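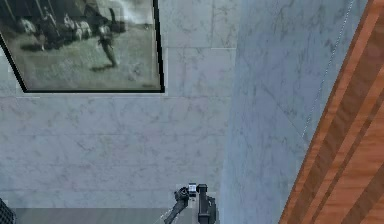

Minutes of the investment sub-group of the Grevwood Pension Scheme, 28 July 2019. Present: Radu Lazăr (chair), Irina Husar (minutes), two member representatives. Above: a framed picture on a marble-patterned wall, with a grassy-looking area in its lower half.

1. Minutes of the April meeting. Agreed, with one correction: the Semaan bond fund is held in the accumulation class -- the income class was sold earlier.

2. Equity holdings. The scheme holds 3,460 shares in Groretti. R. Lazăr proposed a reduction of 600 shares, proceeds to go to short-dated gilts. Agreed. Limit order to be placed by I. Husar, valid for five trading days.

3. Bond allocation. Bonds stand at 38 per cent of assets against an upper limit of 40. The sale under item 2 will be phased so that the limit is not passed. Semaan has given notice of a change to its dealing cut-off. Noted.

4. Custody. The Bornorville fee schedule was received late. Two lines do not match the contract: the charge for foreign dividends and the transfer fee of 65 pounds. I. Husar to query both in writing. Payment held until a reply is received.

5. Any other business. None.

Next meeting: date to be circulated by I. Husar.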